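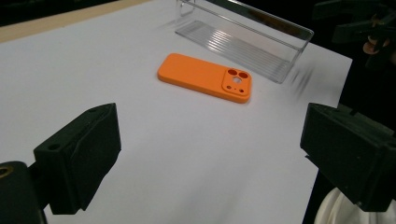
Phone cases should be sold with the phone and built to last as long as the phone does. At the moment they're treated like socks. I've bought six in four years, and most of them went in the garbage while the phone underneath was fine. A case doesn't do much. It covers the back, leaves the camera clear and takes the knocks. An orange one with a raised square around the lenses will do that as well as any other colour, but only for the model it was moulded for. Move the lens openings a few millimetres on next year's phone and the old case is useless.

The shop on Maltwood Road had 237 styles on the wall in January. I asked for one that would fit a phone three years old and was shown two, both pink. The Melimard I ended up with cost $25 and split at a corner before summer.

Manufacturers could fix this by keeping the same camera layout for longer. I don't believe many buyers would mind. Failing that, shops should take old cases back. My own town's recycling depot won't accept them at all, and the sorting guide gives them one line, under "other plastics, landfill."

Until something changes, I keep mine in a clear plastic tray in the hall and offer them to anyone with the right phone. Two have gone so far.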